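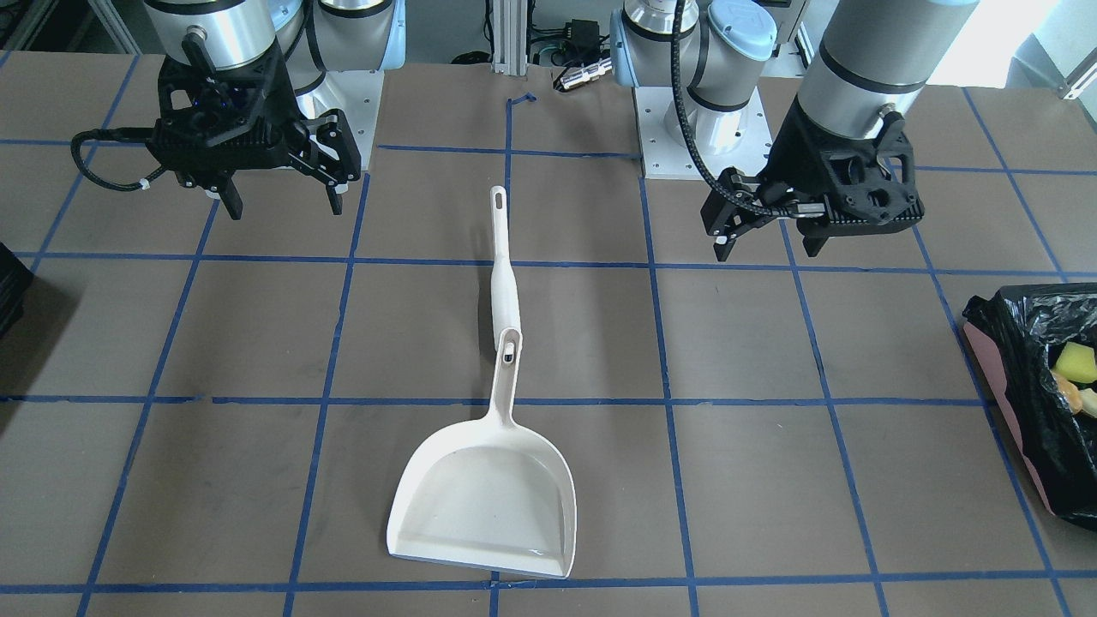 A dustpan is a tool for picking up small dry mess from a flat place, such as a floor or a table. Crumbs, sand, pencil shavings and dust are hard to pick up with your fingers. A dustpan gives them somewhere to go. The wide part is called the scoop or the pan. The white plastic one on the table has a long handle with a round hole at the far tip, so it can hang on a hook between jobs.

Dustpans work with a brush. The brush moves the mess and the pan catches it. Many people keep the two together so that one is never missing when the other is needed.

How to sweep a table

1. Move cups, books and papers out of the way.
2. Start at the side farthest from you. Use short, slow strokes and bring everything into one pile.
3. Put the front edge of the pan flat against the table. Tip the handle up a little.
4. Brush the pile into the pan.
5. Move the pan back by the width of a finger and brush again. A thin line of dust often stays behind. Do this until the line is gone.
6. Carry the pan level to the trash can and tap it on the inside.

Fast strokes throw dust into the air, where it floats and then lands again. If you see dust flying, slow down.
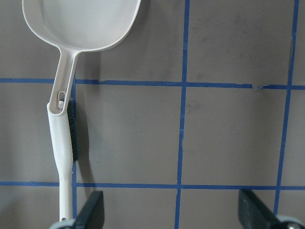

Bristles are the stiff hairs on a brush. Soft bristles are good for fine dust. Stiff bristles are better for scrubbing dirt that has stuck, but they can flick crumbs across the room. If your brush has stiff bristles, press lightly and keep the strokes short.

Brushes get dirty too. Pull out any hair and fluff. Wash a plastic brush in warm water with a drop of dish soap, shake it over the sink, and let it dry before you use it again. Wet bristles turn dust into mud. The pan can be washed the same way.

What not to sweep

Leave broken glass for an adult. Spilled milk, juice and paint need a cloth or a paper towel.

Words to know

Bristle: one stiff hair on a brush.
Rim: the raised edge that keeps things from falling out.
Stroke: one push or pull of the brush.

Try it

Sprinkle a spoonful of dry rice on a table. Sweep it up with fast strokes, then do it again with slow ones. Look on the floor after each try.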